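# Why does my drink go cold?

I drink a lot of coffee, and I'm terrible at finishing it. I pour a cup, I start writing, and by the time I remember it's there, it tastes like a puddle. My neighbor Roswitha Moser thinks this is very funny. One morning her daughter asked me where all the hot had gone, and I said "into the air," and she said "but WHERE in the air?" That's a great question, so let's chase it!

First, what is heat? Everything you can touch is made of tiny bits called molecules. They're much too small to see, and they never sit still. In a hot drink they zoom and bump like kids at recess. In a cold drink they still move, just a lot slower.

When a fast molecule bumps a slow one, it gives some of its speed away. So the hot drink bumps the cup, the cup warms up, and the cup bumps the air next to it. Your fingers get bumped too if you're holding it (that's why your hands feel toasty on a December morning).
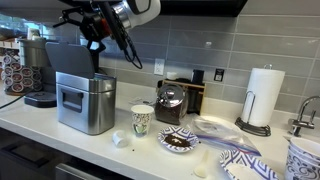

Now for the sneaky part. The very fastest molecules at the top of a drink can break free and fly off into the air. We call that evaporation. Each one that leaves takes a big share of energy with it, and the ones left behind are slower on average. Blowing on your cocoa helps them get away, and it pushes off the warm air sitting on top – so your cocoa cools down quicker.

Want to slow things down? Put a lid on! The escaping molecules get trapped, and lots of them fall back in. A thick wool sock around the cup works too, because wool is full of little pockets of air, and still air is pretty bad at passing heat along. I have a gray sock I use just for this. It's clean, I promise.

You can try it at home with a grown-up. You'll need:

- 2 mugs that are the same
- warm water from the tap (not boiling, please)
- a small plate for a lid
- a kitchen thermometer

Fill both mugs to the same height and put the plate on one of them. Check the temperature every five minutes and write it down. Before you start, guess which mug will stay warm longer, and by how much. I guessed much too low my first time.

So where in the air did the heat go? Everywhere, a little bit. It spreads through the whole kitchen, and a kitchen is so big next to a mug that you'd never feel the difference. The heat is still around, it's just spread very thin.

My cup has gone cold again while I was writing this. Off to find the sock!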